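A Good Lamp for Small Work

Reading time: 4 minutes

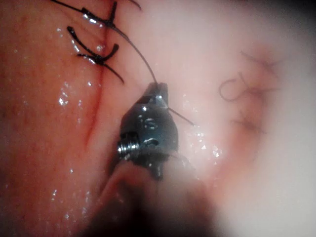 Small bright glints on a dark, rounded surface, with silver ridges at the left.

When I moved to Wivton I brought my sewing box, two pairs of glasses and a lamp that had belonged to my aunt. The lamp was very beautiful and I could see almost nothing by it. For a long time I believed that my eyes were becoming old. Then one evening I sat in the kitchen of Nest Bevan, who repairs clocks at her table, and I threaded a needle at the first try. My eyes were the same as the day before. Her lamp was different.

Since that evening I have paid more attention to light, and the editor has kindly asked me to write down what I have learned. I am not an electrician. I am a person who mends linen and sometimes beads, and I make many mistakes.

The first mistake is to put the lamp behind you. It feels natural, as it is how we read in an armchair, but with handwork your own head and shoulder make a shadow exactly where you need to see. If you are right-handed, place the lamp on the left and a little in front. If you are left-handed, do the opposite. Then the shadow of your hand falls away from the work.

The second mistake is to light only the work and leave the rest of the room in darkness. I did this for the whole of one winter in Clullville and I had a headache nearly every evening. Each time you look up for the scissors, your eyes must change, and when you look down they must change again. Now I keep the ceiling light on as well, even if it is weak.

Shiny things are a separate question. Pins, beads, clock wheels and polished buttons throw the light back at you, and a stronger bulb makes it worse. What helps is a bigger and softer light. Nest hangs a sheet of baking paper in front of her lamp, well away from the bulb, with two clothes pegs. I have done the same with a piece of old white curtain, but only with an LED bulb that stays cool. Please do not try it with a hot one. You can also tilt the lamp by a small amount until the bright spot moves to a place where you don't need to look.

For dark cloth the advice is the other way round. Black on black is difficult for everybody. A low light coming from the side shows the weave, because each thread has its own small shadow. I turn the lamp down until it is nearly lying on the table, and I put a white tea towel over my knees so that the edge of the cloth is clear.

About bulbs, I can say only what I use. The number to look for on the box is lumens, and not watts as we were all taught. In my work corner I have one bulb of 800 lumens for the table, and the ceiling has roughly 2000 when everything is switched on. A warm bulb is pleasant in the evening, but for matching thread I wait for the morning. I once finished a navy hem in what I was sure was navy thread. It was purple, and it is still purple.

Magnifiers are useful if you don't ask too much of them. A strong one must be held so near to the work that there is no room for the needle. Mine is a weak one on a bending arm. I cover it with a sock when I go out, as a magnifier left in the sun can burn a table, and I have the mark to prove it.

Rest is also part of the matter. I stop after each length of thread and look out of the window at the chimney of the old Perrin laundry, until I can see the bricks properly. Then I begin again.

If you would like to compare lamps before you spend money, Hadiza Babalola will have 13 of them on the long table in the upstairs room in July, from 8 in the evening, when it is dark enough to judge if we close the curtains. Most are lent by members. Bring the piece of work which troubles you most, and your own glasses. The stairs are steep and there is a handrail on one side only. Tea is free, cake is welcome, and the beading group has asked that cups stay on the window side of the room.

Contact: the newsletter desk, Wivton Handwork Circle | © Wivton Handwork Circle | Back to top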